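Notebook, hand grippers, bench 2
10/09/2021

Pad change on the Etura pair, carried on from the notes Florian left last week. The complaint from Idville was that smooth plastic tubs creep downwards in the grip once they are lifted, mostly the ones with a flat lid. Steel tins and cardboard are fine. I had the same thing on the bench with a lidded tub before lunch, so it isn't only how they hold it.

Checked first, before touching any pads:

Trigger travel is the same on both hand grippers. Return spring on the second one feels weaker but closes fully. Fingers meet square with nothing between them. Pivots have no side play I can feel. Cleaned them anyway and put one drop of the light oil on each, wiped off the rest. Oil must stay off the pads. I used the lint-free cloth and changed gloves afterwards.

Screws on the pad holders: two of them had backed off by nearly half a turn. Both on the same finger. No thread lock on them, though the sheet says there should be. I have put a dab of the blue on each and set the driver to the lowest click. They go into soft metal and it is easy to strip them. Florian has already had to helicoil one.

The tape is the part I'm least happy with. Somebody wrapped it over the holder as a repair and it was never replaced with a proper pad. Tape edges fray, the frayed bit folds under, and then the finger is pressing on a ridge. The foam side has the other problem, the glue lets go at the corners first and the edge curls. 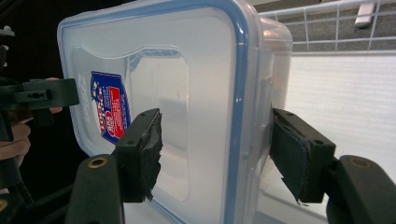
Armelle Cordier says the tape should come off today whatever the stock position, and that she would sooner have the grippers out of use for a day than send them back with two different surfaces. Her view is that mismatched pads make the object turn slightly as it is squeezed, and that this is what Idville are calling creep. She also asked for the old pads to be kept in a bag with the gripper number on it, so we can see how they wear.

I agree about the mismatch. I'm not sure it explains all of it. The tub on the bench went straight down without turning, as far as I could see. Will try with matched pads and see what is left.

Pads: we have five of the Drodum foam ones in the drawer, enough for both grippers with one spare. Besnard quote 40 for a bag of the ribbed rubber, which I would like to try on one pair before we commit. Ordered one bag.

Fitting, as done today on the first gripper:

Holder off, old pad and tape off with the plastic scraper. Residue off with isopropyl, left to dry. Keyed the face with 600 paper, wiped again. Thin coat of contact glue on holder and pad, waited until tacky, pressed together in the small vice with card either side. Trim flush only once the glue has set, otherwise the blade drags the corner and it starts to lift from day one.

The pad should stop just short of the holder edge. The old ones overhang and that is where they catch. I have marked the line on the jig with a scriber.

Second gripper still to do. Holders are off and in the tray, screws in the lid of the tray, don't mix them with the longer ones.

For Florian: can you look at that return spring when you are next in? Also the cable on the left one wants a clip nearer the handle, it hangs where the hand goes.

Comments (2) Shares (0)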